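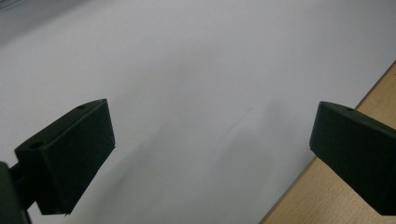
What does this set cover?
Placing small containers on, and taking them off, a two-level wire basket on a tabletop.

Sevon Basket Set, data card
Version of 04/07/2026. Contact: Nayeli Usuga.

Contents
711 episodes, of which 200 are held out for testing. Episodes longer than 24 seconds were dropped.

Objects
The basket is open-topped, made of thin white wire, with a white shelf board at each of two levels. The green container is see-through plastic, wider at the base than at the top. In most episodes it starts or ends on the upper board. 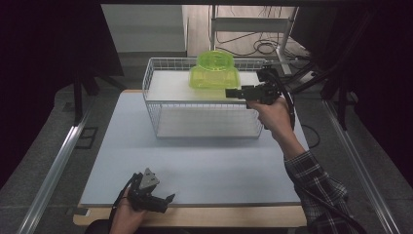 Surface
The basket stands on a pale board laid over a light wooden table. Its angle to the table edge changes between episodes and is not recorded. The flat panels reflect light in soft streaks,

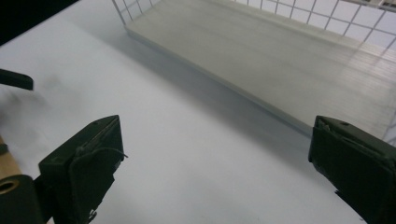 so thresholds on brightness alone tend to merge panel and tabletop. Clyde Okafor's outlines follow the raised lip of the panel and leave out its shadow. Wire openings are labeled as background.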